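Burr on one side only, 304 sheet, press brake shop

tkessler_fab
We buy 304 in cut blanks from a service center and lately the edges have been bad. Burr is on one side, heavy enough to catch a glove, and it runs the full length of the blank. Parts go to a brake and then to spot welding. The burr holds the sheets apart at the weld flange and we get weak nuggets. The supplier is Surdale and they say the edge is within what we ordered. Our order says "commercial edge" and nothing else. Is there a number I can hold them to?

millrat60
Commercial edge isn't a number. You bought whatever comes off the shear. If you want a burr limit you have to write one on the PO, and expect to pay for it. Ten percent of thickness is what a lot of shops write.

Dilwyn Lewis
I'd look at the knives before the paperwork. A burr that gets worse over a few deliveries is a dull blade or too much clearance. Ask them when they last turned the blades. On stainless we turned ours about twice as often as on mild steel and still got complaints from the one customer who formed it.

Check which way the burr is facing too. If it is always on the same face of the stack you can at least load the brake with the burr to the inside of the bend. Burr on the outside of a tight bend will start a crack.

tkessler_fab
It is always the bottom face of the stack. We have not had cracks, just the weld trouble. Material is 16 gauge so the bends are easy.

I called Surdale after reading this. The guy on the phone did not know when the blades were turned and said he would call back.

millrat60
He won't call back.

Glenys Cadwaladr
We had the same fight two years ago and gave up on it. We bought a used Fendard belt deburrer, the narrow one with a single head, and run every blank through before it goes to the brake. It takes one person and it does both long edges in two passes. Belts last us 6 shifts on stainless if the operator doesn't lean on the feed. The vendor will tell you 10. We have never seen 10.

The other thing it fixed was cut hands. I would have bought it for that. 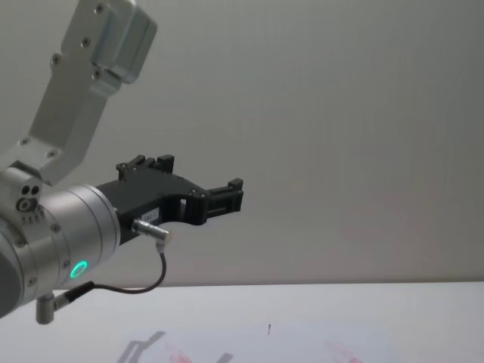 Dilwyn Lewis
Six shifts sounds right for ceramic belts. But I don't agree with buying a machine to fix somebody else's shear. You are paying for the blank, then paying again for the edge, and the supplier never changes a blade. Send one skid back with a rejection tag and see how fast they find the clearance setting.

millrat60
Send it back against what spec? He already said the PO has nothing on it. They will charge him restocking and freight.

Dilwyn Lewis
Against fitness for use. They know what the parts are for.

millrat60
Good luck with that one.

Glenys Cadwaladr
It depends on volume. We do 17 part numbers in stainless and they come from three different suppliers. I can't chase all three. If it was one supplier and one part I would do what Dilwyn says.

rollfeed_ann
Has anyone suggested slit and cut-to-length in place of sheared blanks? If your width is steady you can buy slit coil with a rolled edge or a conditioned edge and only the two short ends are sheared. We moved to that with Rezende for a bracket line. Long edges are clean as they come in, and the weld flange is on the long edge. Price was a little higher per pound but the scrap went down.

Minimum order is the catch. They wanted a full coil per width.

tkessler_fab
That could work. Our flange is on the long edge too and we only use two widths. What is the lead time?

rollfeed_ann
Nearly 13 working days when we started. It is shorter now that they hold a coil for us.

tkessler_fab
OK. Surdale did call back, for the record. They said the blades were due and they are turning them this month. I asked for a 10 percent burr limit on the next PO and they agreed to it with no price change, in writing. I am still getting a quote on the slit coil.

millrat60
I stand corrected. Measure the first skid anyway - and measure at the middle of the blank as well as the corners. A bowed blade will pass at the ends.

Dilwyn Lewis
Use a micrometer across the edge and then an inch in from it, and subtract. Don't go by feel.

tkessler_fab
Will do. First skid is due in August.

Related threads
Galling on 304 draws, which tape are you using
Jukar leveler, roll marks on 2B finish
How do you store paper-interleaved sheet
Spot weld nugget size on 16 gauge stainless
Edge camber on narrow slit coil
Moving from oil to dry film on the brake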